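I've been using Losa, the retirement planning app from Jasevum, for the better part of a year now, and I like it a lot more than I thought I would! You type in your savings, your pension (if you're lucky enough to have one) and the age you'd like to quit, and it draws you a line showing how long the money lasts. Mine ran dry at 84, so I played with the sliders over lunch until it didn't.

It costs $35 a year, or $100 if you want 2 calls with a real planner. I paid for the calls. My planner, Ľubica Jireš, spotted that I'd entered my old 401(k) twice – oops – and that knocked $348 a month off my projected income. Ouch, but better now than at 70.

Gripes? The Social Security screen is clunky, and it logs you out if you stop to hunt for a statement. I tried Kurau before this and it was prettier, but it wouldn't let me add my husband. Four stars from me.

Related reviews
Appiah budget planner, six months in
Kurau: pretty charts, thin advice
Rolling over an old 401(k)

Contact | Copyright 2020 | Back to top

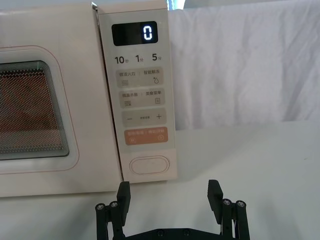 Cream-white microwave, door and window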